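Workshop > Tips and Fixes > Hand-Held Grippers
Print this page | E-mail this page

Grippers you hold in your hands: what I'd do the same and what I'd skip
27 Aug 2021

I get asked about our hand grippers more than anything else I've built, so I'm putting all my tips in one place. These are the ones a few of us have been putting together at Rerbridge, the shared workshop where I rent a shelf and spend far too many evenings. You hold one in each hand, pick things up with them, and the arm project (we call it Seritis) gets to learn from how you did it.

Start with the fingers. My first set was stiff and straight and couldn't hold on to a dish towel to save its life. Curved fingers with a little give in them are so much better! Print one pair, live with it for a week, then print the rest. I printed four pairs on the first night and they all went in the scrap box.

Glue the pads last. If you're like me you'll want to see it all finished, but once a pad is on, you can't get a screwdriver in past it. Rough up the plastic with sandpaper first, wipe it down, and clamp it overnight. An old sock makes a fine cushion under the clamp.

Tape your cables to your sleeve, or at least leave yourself a nice long loop. I pulled the same plug out three times in one evening before I gave in and did this. Cheap hair ties work great as cable keepers, too.

Practice on cloth. It's soft, it costs nothing, and if you drop it nobody has to get the broom. Pick a bright color so you can spot it against the floor and the furniture when you go back through your recordings. 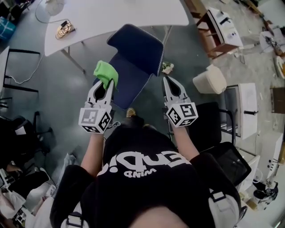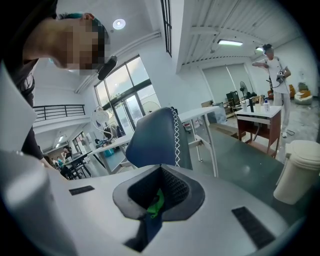 Grippers in use at the workshop. The green cloth is in the left one in the first picture.

Now the marker cubes - the blocks with the black and white patterns on them. Print the patterns on matte paper. Glossy paper throws back every ceiling light in the building and the software loses its place. Trim them with a sharp knife and a metal ruler, and leave the white border on! I cut mine off the first time because it looked neater, and then spent a whole evening wondering what was wrong with my code.

Wear shoulder straps if you're going to be at it for more than a few minutes. Adjust them before you pick up the grippers, as you can't do up a buckle with a finger the size of a banana on each hand. Set them snug but not tight, and loosen them again when you stop for coffee.

For power, I went with a 2000 mAh pack and it gets me through a session with roughly a third left over. Flerkier sells a bigger one that I tried in November, but I didn't like the weight. Charge it the night before, and write the date on it with a marker.

Small screws go in a muffin tin. I know, everybody says it, but I still see people lining them up on the bench where one sleeve can sweep the lot away.

Next I want to redo the trigger, which squeaks. A dab of candle wax has kept it quiet so far, but the Popescu spring I ordered is a better fit and I'll add a note on this page once it's in.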